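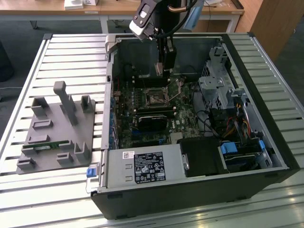 Rallis
Task planning and control software for taking computers apart, and sometimes putting them back

Rallis is the planning layer we wrote at Plemeo after watching an arm spend most of a morning trying to open a memory latch that was already open. The arm was doing what it had been told. The software had no idea what "open" looked like, and neither, it must be said, did we.

It sits between your cameras and your motion controller. You give it a job in fairly plain terms (remove the memory, leave the processor alone, put what comes out on the fixture) and it works out the order, the approach angles and how hard to push. Then it checks whether the thing it just did seems to have happened. If it can't tell, it stops and asks. Some customers find this irritating. They tend to be the ones who haven't yet paid for a new motherboard.

What it does

Two-view perception. Rallis takes one fixed overhead or side camera and one camera at the wrist. The fixed view finds the case, the board and the fixture plate. The wrist view handles the last bit, where everything is green and shiny. If the two disagree about where a slot is by more than your set tolerance, motion halts before contact.

Glare handling. Bare metal brackets and bright benches are a rotten combination. The perception module marks washed-out regions as unknown and won't plan a grasp from them. It will ask for a second look from another angle first, and you can cap how many looks it gets before it gives up and calls a person over.

Keep-out zones. Processor sockets, retention levers and loose cables get a soft boundary by default. You can shrink it, and the log will record that you did, with your name. 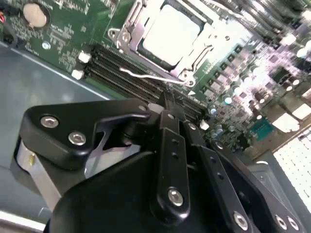

Force limits work the same way. Each step in a plan carries its own ceiling, so a latch can be pushed harder than a module can be pinched, and neither figure leaks into the next step. Early versions had one global limit. It was tuned for latches, and we have a drawer of modules that can tell you how that went.

Part memory. Teach it a board once and it keeps the layout. The library shipped with the current release holds 1417 board and chassis layouts, a fair few of them collected by Apostolos Nikolaidis, who would like it known that he has stopped bringing them home.

Dry run. Every plan can be played back against the last captured view with the motors off. Use this. The button is large and blue, and people still manage to miss it.

What it doesn't do

Rallis doesn't track loose wiring well. It knows cables are there and keeps its distance, but if a bundle has fallen across the slots it will wait for you to move it. It doesn't do screws yet -- that's a separate module called Flirkero, which is in testing and has opinions about stripped heads that we're still working through.

It also won't tell you whether a part works. It will tell you where it put it.

What you'll need

An arm with a position and force interface that updates at 300 Hz or better (1000 Hz is nicer, and you'll notice the difference at the latches). Two colour cameras, calibrated to each other. A Linux box that isn't also somebody's email machine. A fixture plate, or anything with known slots that won't wander across the bench. We supply a printable calibration target and a setup script that takes some 200 seconds if your network behaves.

Licensing

One licence per arm, per year, with updates and the part library included. Teaching labs and repair programs get a reduced rate and the same software. There's no "lite" version. We made one once and it was just the full version with the dry run taken out, which in hindsight was the wrong bit to remove.

Support

Email and phone support come out of our Jovivdale workshop. Anastasia Stefanou looks after integration and will want your calibration file before she wants your description of the problem, so please attach it. Logs too, the whole folder. If you've edited the keep-out zones, say so at the start and save everyone the afternoon.

Demos are by booking, mornings preferred. Bring your own case if it's an odd one; we like the odd ones, within reason.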